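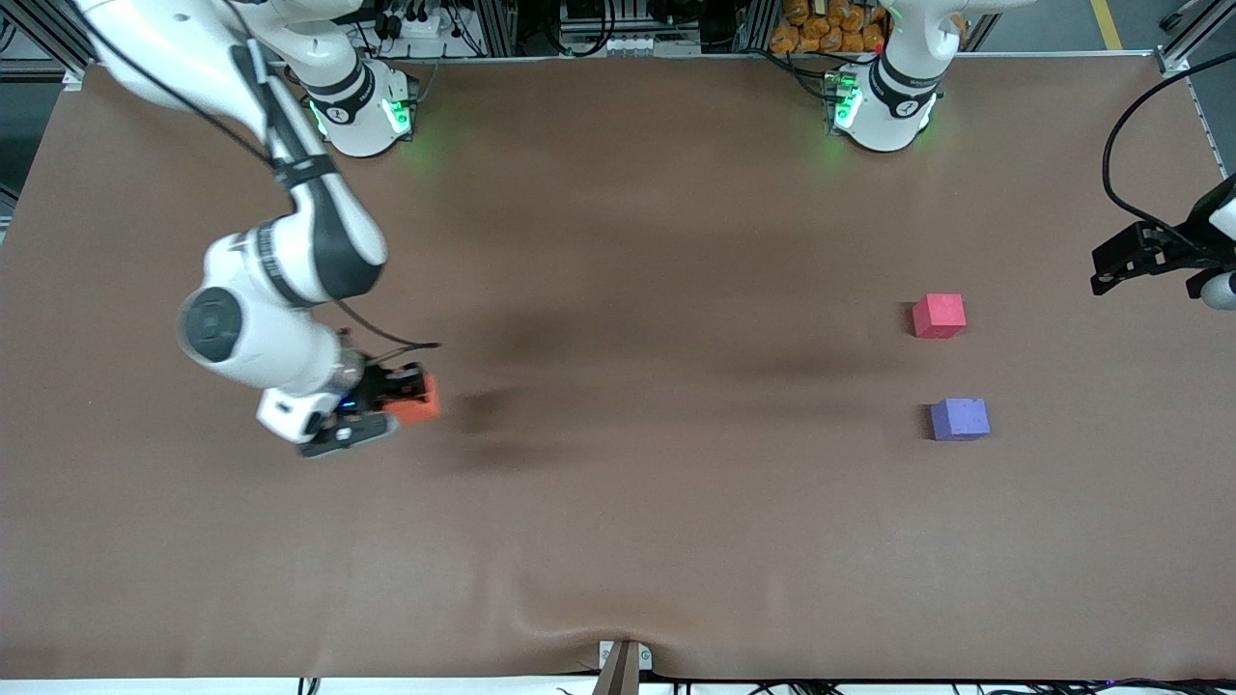

It has been my practice for several years to set down on this site the small decisions that govern my work with foam cubes, and readers who came here for the entries on sorting trays and felt boards are asked to bear with one more on the subject. The present entry concerns the covering of the table, the choice of colors, and the care of the cubes themselves. It replaces the note I posted in May, which several correspondents found too short, and which contained an error about soap that I correct further down.

For those who are new to these pages: I prepare tabletop sorting and matching activities, and I write them up here in my own time. The opinions are mine. They should not be read as the position of the Marikar Learning Center, where I am employed, although my colleagues there have been generous with theirs.

The table covering

I begin with the covering, as it receives the least attention and causes the most trouble. A bare tabletop is seldom suitable. Most of the tables I have used are either glossy, in which case the lamp overhead produces a bright patch exactly where the cubes need to be seen, or they have a strong grain, which confuses the edges of small objects. A plain sheet resolves both difficulties at modest expense.

I have settled on brown. White was my first choice and remained so for an entire season. It shows every crumb, and under strong light it is tiring to look at for more than a few minutes. Gray was acceptable, but the paler cubes looked dull against it. Green I rejected within an afternoon. Brown is quiet. Reds and oranges remain warm on it, and purple stands away from it very clearly, even the pale lavender sort that disappears on gray. The shadow at the foot of each cube is also soft and easy to read, and this matters a good deal when one is judging whether a cube is sitting flat or is tipped against its neighbor.

The sheet should be smooth. I tried a woven cloth on the recommendation of Farzad Nikzad, whose judgment in textiles I otherwise trust entirely, and the cubes dragged on it. A foam cube that is pushed across a woven cloth will roll onto its side sooner than slide. On a smooth sheet it travels a short distance and stops. Mr. Nikzad has since conceded the point in writing, and I have kept the letter.

Some wrinkling is unavoidable. I do not iron the sheet, and I do not advise it. The slight waves that remain after a sheet has been laid out and smoothed by hand do no harm to the activity. What must be avoided is a ridge, meaning a fold sharp enough to lean a cube on. Ridges come from storage. Sheets that are folded in a cupboard will always have them, and sheets that are rolled around a cardboard tube will not. I keep mine on a tube behind the door.

Clamps

The sheet must be held down at the edge. I have used tape, and I regret having used tape. It leaves a residue on the underside of the table, it lifts at the corners by midmorning, and it tears the sheet when it is removed in haste. A small metal clamp does the work better and can be moved in a moment.

There is one matter of technique. When a clamp is closed over the edge, it gathers the sheet slightly, and a shallow crease runs inward from the jaws. Beginners tend to respond by pulling the sheet tight on either side, which lengthens the crease and sends it toward the middle of the table. The proper response is to leave it alone. If it troubles the eye, open the clamp, lay the sheet flat with the palm, and close the clamp again with less cloth in it. The crease will be shorter. It will not vanish, and one should make peace with it.

Clamps belong at the middle of an edge before they belong at the corners. Desmond Pruitt, who set up the long tables at Grarkbridge when I was in my first post there, taught me this, and I have never found cause to depart from it. A sheet held at its corners will creep at the middle, where all of the handling takes place.

The cubes

My preference is for cubes of a single size within any one activity. If the cubes differ in both size and color, then a person asked to sort them has been given two questions at once, and the person observing cannot tell which question was answered. With the size held constant, color is the only thing left to attend to. Sets in mixed sizes have their uses, and I will return to them in a later entry, but they should be stored apart and brought out on purpose.

The foam should be matte. Coated foam has a pleasant feel when new, but it shines under a lamp and begins to peel at the corners. Matte foam has soft edges from the outset, so that a certain amount of wear is hardly noticed. It is also silent. Anyone who has supervised an hour of wooden blocks in a room with a hard floor will understand why I place this near the top of the list.

It is light as well, and that is sometimes a disadvantage. An open window will move a cube. So will a sleeve. On the other hand, a foam cube yields when it is held and returns to its shape afterward, and so it forgives a grip that is too firm or slightly off center. For a person who is still learning to pick up and release an object in a chosen place, this is worth more than weight.

On the choice of color

The received advice is to begin with colors that are far apart, such as red, blue and yellow. I agree with it for a first session. I would add that the more interesting work begins when the colors are brought closer together. An orange-red beside a pink-red is an excellent pairing. Seen separately, many people will call both of them red and be satisfied. Seen on the same brown sheet, under the same lamp, they part company at once, and the conversation that follows about what to call them is the whole purpose of the exercise.

To such a pairing I like to add a lavender or a purple. It gives the eye somewhere to rest, and it also raises a fair question: does the pink-red belong with the orange-red, or does it belong with the purple? I have heard both answers argued with conviction. Jong-dae Yang holds that the pink goes with the purple under a cool lamp and with the orange under a warm one, and after trying it at my own kitchen table I believe he is correct.

I use few cubes at a time. The catalog from Podine, where I order, sells them in tubs, and the temptation is to tip out the tub. The Marikar inventory stands at 694 cubes, of which 56 were retired this year for torn corners, and I can state with confidence that no useful sorting has ever been done with the tub tipped out. Three cubes are enough for a first activity. A fourth may be introduced when the first arrangement has been discussed. Space should be left between them, at least enough for a hand to come down around one cube without brushing the next.

Placement

Cubes should be set toward the half of the table where they can be reached comfortably, and they need not be in a line. A straight row suggests to most people that the row is the answer and that they ought to preserve it. I set them at uneven distances and at no particular angle. Tobias Haddad uses a paper template for this, which he slides out once the cubes are down, and his tables are always beautifully consistent from one session to the next. I have not the patience for it.

If a cube is to be lifted and moved to a new place, the destination should be agreed upon before the lifting begins. I do not mark it with a pen. A pen mark on the sheet is permanent, and within a month the sheet is a map of old activities. A scrap of paper will serve and can be taken away afterward.

Cleaning: a correction

In May I wrote that foam cubes may be washed with ordinary dish soap and left in a bowl to soak. The soaking was poor advice, and I withdraw it. Two readers reported that the cubes took more than a day to dry through, and one of them found a sour smell in the tub the following week. The procedure I now follow is to wipe each face with a damp cloth, using a very small amount of soap where there is a visible mark, and then to wipe again with plain water. The cubes are set out on a rack overnight. They should not be wrung, and they should never be put away in a closed tub on the same day. I do mine on Thursday evening, when the rack is free.

The sheet is wiped down with the same cloth and hung over a rail until it is ready to be rolled. Lint gathers near the clamped edge and should be brushed off first.

Dark cubes should be kept apart from pale ones while damp. I have one lavender cube with a faint gray cheek that came of my neglecting this, and I continue to use it at home.

Questions received

A reader in Dunau asks whether felt may be used in place of a smooth sheet. It may, for display. For any activity in which the cubes are to be slid, the objection to woven cloth applies with greater force.

Another asks where the brown sheet was purchased. Mine came off a roll in a remnant bin and carried no label. Any smooth, plain sheet of a medium brown will do, provided it is large enough to cover the table and leave a margin for the clamps.

The entry on mixed sizes is in preparation and will be posted when I have finished measuring.

Trinidad Durán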